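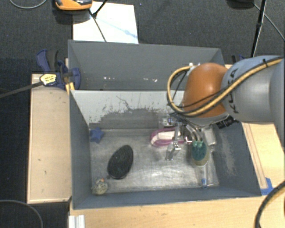 Household Sorting, Unit 4: Bins and What Ends Up in Them
Notes by Kerttu Tikkanen

Bring last unit's handout. If you have lost it, check your own miscellaneous bin first.

Terms for today

Open bin: no lid, no label, no shame. Gray is the usual color.
Drift: the slow travel of small stuff to the lowest spot. Beads, crumbs, bits of foam.
Orphan: an object whose partner, lid or purpose has gone elsewhere.

The Ondwood rule

Pick up one thing, name it out loud, put it down somewhere else. If you can't name it in 20 seconds it goes in the second bin. Teemu Ikonen once named everything "cable" and finished early. He was asked to start over.

See-through containers get sorted by what is in them. Empty ones count as orphans until a lid turns up.

Before September

Sort one bin at home. Write down the first four things you took out and where each one lives now. "Back in the bin" is an answer, but you only get to use it once.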